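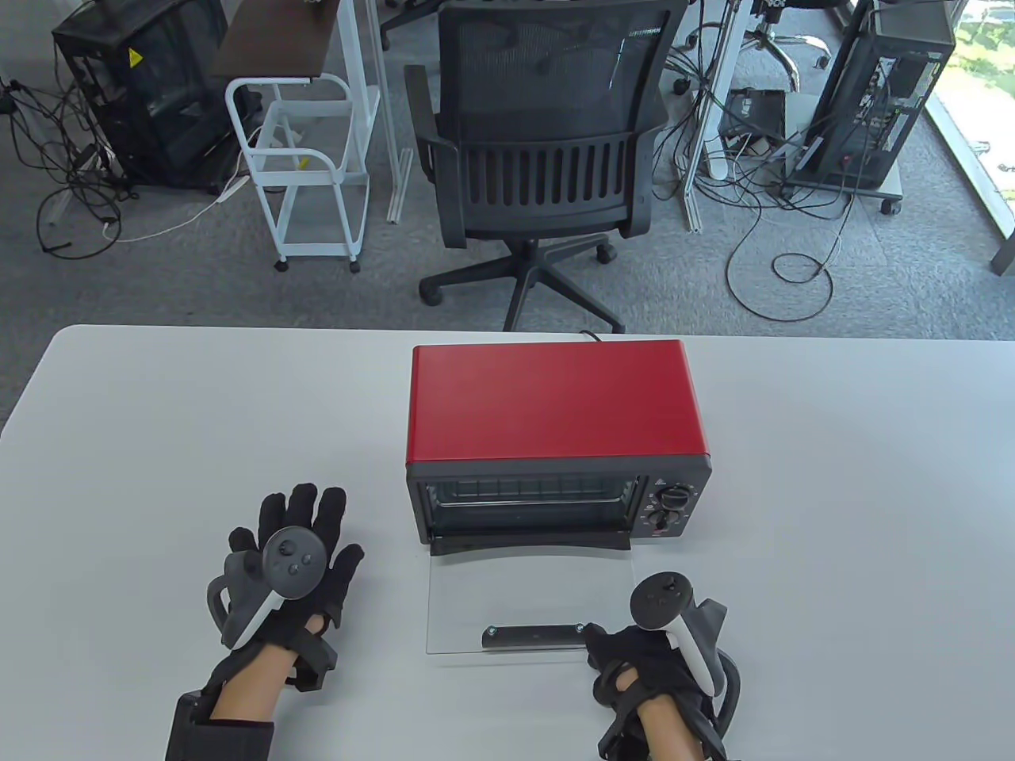

## Call for participants: teaching household tasks by hand

Wokemero is looking for people to record everyday tasks for our project Sirko. You put on gloves and controllers, sit or stand at a table, and do small jobs such as opening the door of a toaster oven. Your hand movements become the examples from which our robots learn. Our target is 1,000 good recordings before the end of September, and we have almost 3 months of work already behind us.

### What you will do

- Repeat one short task many times, at a calm and even speed
- Start again from the beginning when the supervisor asks for it
- In the second part, guide the arm by remote control from the next desk

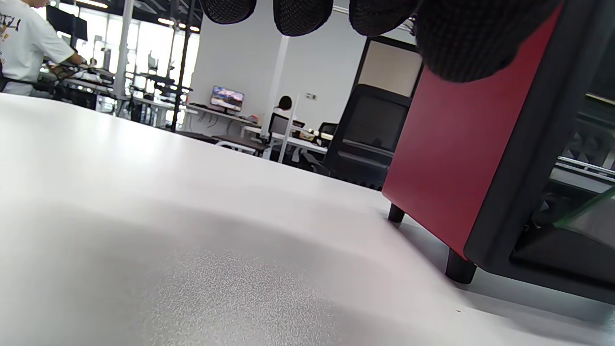 *Work table in the open office, glove and red-and-black box at close range*

### Who can apply

You need two healthy hands, normal eyesight (glasses are fine) and patience. Experience with robots is not required – we train you on the first morning. You should understand spoken English well enough to follow instructions. Please tell us if you are allergic to knitted gloves or tight straps.

Some sessions use the Cemby setup, where the fingers must come down very slowly to the table. 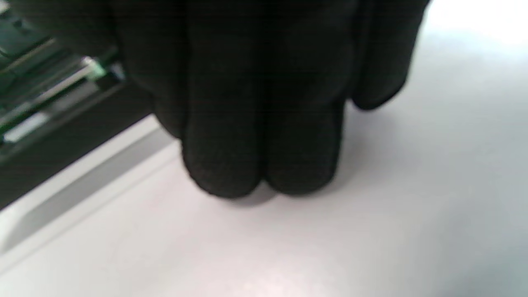
These sessions are shorter, with a break after each block, and they are paid at the same rate. You may refuse them and still take part in the rest.

### How to apply

Send a short message through the form on the Titanance jobs page by 27th August. Write which hand you prefer and which hours suit you. A CV is welcome – but we do not need a cover letter.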